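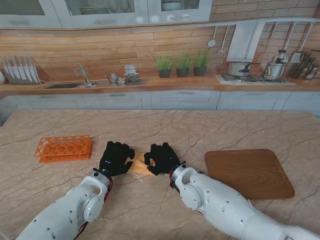

Both hands on one small soft thing, with the orange rack waiting on the left.

I promised in July that I would write down how we plan the money for the second table, so I do it now while the papers are still on my desk.

The arms are the easy part of the budget. You ask for a quote, you get a number, and the number stays the same for a while. We asked Mesiso and Skarkora. Mesiso was cheaper for the pair of arms, but their delivery time is 16 weeks, and Skarkora says 6. For us the waiting costs more than the difference in price, so I wrote Skarkora in the plan and I kept the other offer in the folder.

The hands are a different story. I was planning only one set of gloves for each hand, and this was my biggest mistake in the first year. The fingertips suffer when you pinch small things all day, and a glove with a hole must be changed the same evening. Now I have a separate line for gloves and cables, 1,000 dollars, and I don't let anybody take from it for other purposes.

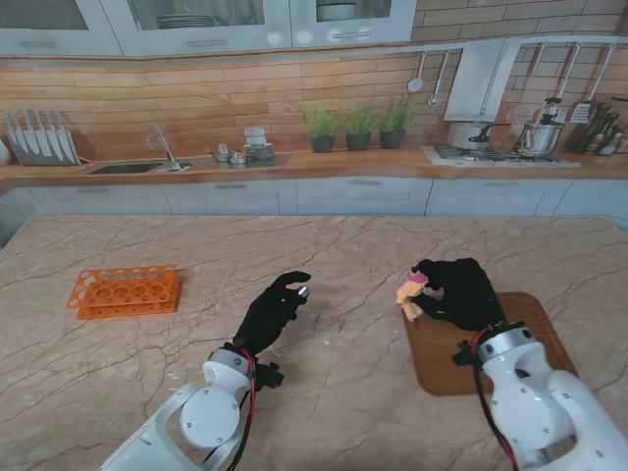

Small objects also need their own line – I know it sounds silly next to the price of an arm. A rack for test tubes, a cutting board, soft things, shiny things, each of them costs almost nothing. But you want two of everything, and the shop may stop selling the one you like. I order them from Kohlhase in one big package and pay shipping only once.

What I still did not solve is the service contract. Fornura offers one with a visit inside of 28 days, and I find this too slow if an elbow joint makes problems. A faster visit is possible, but then the contract is almost as expensive as keeping a spare arm in the closet. I made both versions in the spreadsheet and I change my opinion every morning.

The countertop we will not buy again in stone pattern, or maybe we will. Plain gray was also in the catalog for the same price. I must decide it before Thursday, together with the power strips and the longer network cable.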